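Chapter 5
Perception for Two-Handed Tasks

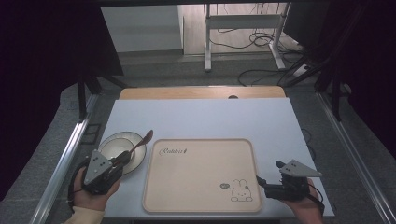
Figure 5.1 Setting a tray with two hand-held grippers. The left gripper holds a wooden spoon; the right is open.

Before a planner can place a spoon on a tray, it must know where both objects are and which gripper is free. This chapter develops the software that supplies those answers. Section 2 covers pose estimation, and Section 3 extends the Rullow state tracker to stacked dishes. Readers should have completed the Asteck calibration exercises on page 44.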